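Morkico Laundry Set - buying notes and data card

I put this file next to the data so that anyone planning a similar purchase can see where our money went. Morkico is a small set of clothes-handling recordings made with hand-held grippers in ordinary bedrooms. It has 797 episodes from 2 grippers, and this card was last touched on Wednesday, October 2, 2024.

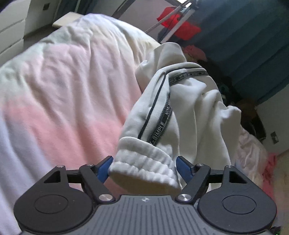

Gripper holding the cuff of a white sweatpants leg.

We priced the grippers at Usetside and Teshome and went with Teshome, mostly for the spare parts. Fingertips are the thing I'd budget for first - we ordered 10 spare pairs and I wish I'd doubled it! Storage came next, and I lowballed that one badly (video eats drives, plan for it early).

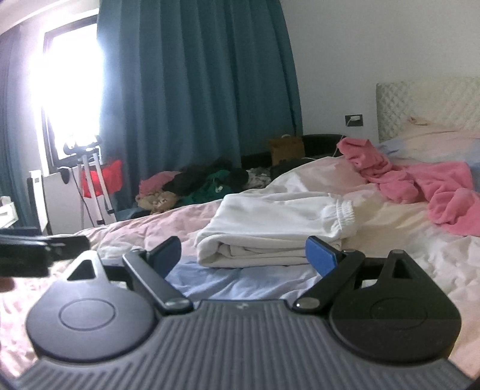
Stands and mounts were a line I nearly left off the budget. They're cheap next to a gripper, but you want them on the same order or you pay shipping twice. A tripod like the one by the window, with a camera mount on top, takes up very little floor, so it's fine for bedrooms where the bed already fills most of the space. Get the mount and the legs from one seller if you can. Ours came through Platia in one box.

Lead time was 27 days for the grippers. I'd add a cushion if you order anywhere near December, when everything slows down.

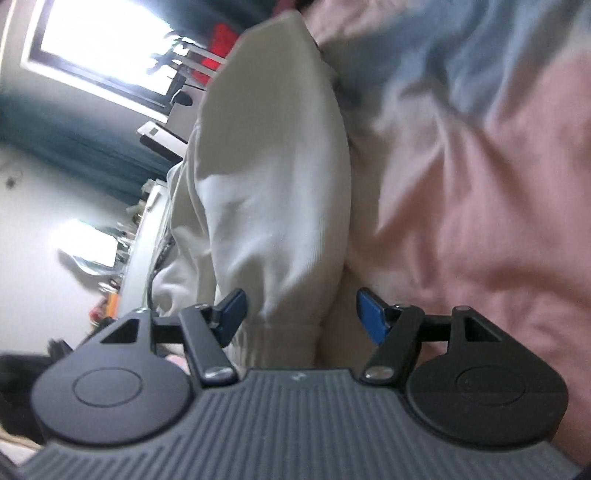

Should I buy the second gripper right away?
I'd wait until the first one has been through a full week of recording, then order with whatever changes you want. The price was the same for us either way.

Still on my list: hard cases, and a better labeling setup for the drives.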